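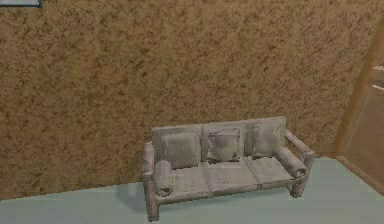
Looking after cork, rough plaster and other textured walls

7 min read

Textured walls hide a good deal. Small dents, old filler and uneven patches vanish into the surface, and for that reason plenty of older houses have at least one. They also hold dust in a way that a flat painted wall doesn't, and the usual advice about sugar soap and a sponge can do real damage to them. These are the methods I use in my own house and in the two flats I look after.

Find out what you have

Press a fingernail into the wall somewhere low down, behind a door or a bit of furniture. Cork gives slightly and springs back. Plaster doesn't give at all. Textured wallpaper sounds papery if you tap it, and you can usually find a seam if you shine a torch along the wall from one side.

If you have a stippled or swirled coating that went up before 2000, don't sand it, scrape it or drill it until it has been tested. Some of those coatings contained asbestos. A sound, painted surface is best left alone.

Next, check whether the wall is sealed. Put one drop of water on it and wait a minute. If the drop sits there, there is a varnish or paint over the top and you can use a damp cloth. If it soaks in and leaves a dark spot, treat the wall as bare and keep water off it. The spot will dry out.

Dusting

Work from the top down with the soft brush attachment on the vacuum cleaner, on low suction. Go slowly and keep the brush just touching. On crumbly cork even this pulls off a few grains the first time, and it settles down after that.

For rough plaster I prefer a dry paintbrush, a three-inch one with long bristles, kept only for this job. Cloths and microfibre dusters snag and leave fluff behind. Feather dusters move the dust to the floor, so do the skirting and floor last.

Twice a year is enough for a living room. A hallway or a room with an open fire wants doing every couple of months.

Marks and stains

Try a dry method first. A chemical sponge — the dry rubber sort sold for soot — lifts greasy marks around light switches very well. Dab with it. Rubbing polishes the high points and leaves a shiny patch that you will see every evening when the lamp is on.

White bread also works on plain plaster and unsealed paper. Use the inside of a fresh slice, squash it into a ball and roll it over the mark. Brush off the crumbs afterwards.

On sealed cork, use a cloth wrung out in warm water with a few drops of washing-up liquid, then a second cloth with clean water, then a dry towel. Do a section no bigger than a tea tray before you move on.

Grease on bare cork is harder. Cover it with talc or cornflour, leave it overnight and brush it off in the morning. It may take three or four goes, and an old stain probably won't come out. Narayanan Shetty, who used to fit the stuff, told me he would simply cut out the tile and swap it with one from behind the wardrobe. I have done this once and it was easier than cleaning.

Filling holes in cork

1. Cut a few wine corks into slices and grate them on the coarse side of an old grater.
2. Mix the crumbs with clear-drying PVA until you have a stiff paste.
3. Push it into the hole with a lolly stick and leave it slightly proud.
4. Let it dry for a full day, then pare it flat with a sharp blade.

The patch dries darker than the paste looked. Corks vary in colour, so keep a jam jar of crumbs from different bottles and blend them. A speckled wall is forgiving about this and a plain one isn't.

Filling holes in rough plaster

Ordinary powder filler is fine. Mix it a little wetter than normal for the last coat and dab it with a scrap of natural sponge before it sets, copying whatever is around it. A stiff brush does for a coarser finish. Wait until it is bone dry before painting, and stipple the paint on with the brush end. A roller will miss the hollows.

Hanging things up

Drawing pins are all right in cork for postcards and calendars. Anything with glass in it has to be fixed to the wall behind, with a plug and a screw long enough to get there. Adhesive strips don't hold on rough surfaces, whatever the packet says. They have too little to grip and they come down at three in the morning.

Before drilling into plaster, stick masking tape over the spot and press it well in. Start slowly and without hammer action.

Damp

Keep large furniture a hand's width off an outside wall so that air can get behind it. Look behind it in February, when condensation is at its worst. A musty smell, a soft patch or black specks in the hollows all mean damp, and cleaning the surface won't cure it. Check the gutter outside first, then the window seal.

Small areas of mould on painted plaster can be treated with a shop-bought fungicidal wash. Open the window, wear gloves and follow the time on the bottle. Mouldy cork has to come down.

Things to avoid

Steam cleaners on any of these surfaces. Bleach on cork, which turns it a chalky yellow. Furniture polish, which attracts dust. Melamine sponges on painted texture, as they are abrasive and take the colour off the peaks first.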